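Tuning a Two-Arm Squeeze Without Strangling Anything

Posted by Baltasar Salcedo, 9 August 2018

Part 4 of the soft goods notes. Part 3 covered calibrating the head camera against the wrists, so if your two arms still disagree about where the couch is, go back and settle that first.

Pillows are awful. A box has corners that stay put between planning and grasping. A pillow has corners in the way a cloud has corners. You can still pick one up with two arms if you stop asking the planner for a grasp pose and ask it for a squeeze instead.

1. Get a rough outline. Run the segmenter and keep the largest blob that sits above the seat plane. Shengli Yan trained ours on 2,000 labeled images, 586 of which were cushions, and it still likes to merge a pillow with whatever is behind it. Cream leather on an off-white wall does not help. Trim the blob with depth before you trust it.

2. Pick two contact points on the short ends. Put them at mid height and a little inside the outline. Ignore the seams and the zipper; the depth image certainly does.

3. Plan both arms as one chain. In Clumura, set coupled to true in the task file. If you plan them separately, each will find a lovely path and the two paths will meet in the middle.

4. Close on distance, then hold on effort. Bring the hands together until the gap is 48 millimeters less than the outline width, then switch to the effort controller. Start the gain low. Too little and the middle sags until the whole thing slides out. Too much and you have made a bow tie.

5. Lift before you move sideways. Straight up first, then let the base controller have its opinions. Da-eun Jin added a short pause between the two, and our logs got a good deal more boring.

6. Re-run the segmenter while holding. The shape you planned with is gone. Placement should use the new outline, with both hands masked out, or the planner will try to set down your fingers as well.

If the effort readings drift during the hold, check the filter window before you blame the arms. I blamed the arms for about a week. Raíssa Pimentel found the window set in samples where I had typed milliseconds, and she has been very gracious about bringing it up only at meals.

Part 5 will deal with letting go, for which I have several methods and no favorites. The task file for this part is in the Clumura folder under squeeze_hold. 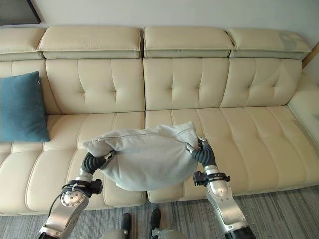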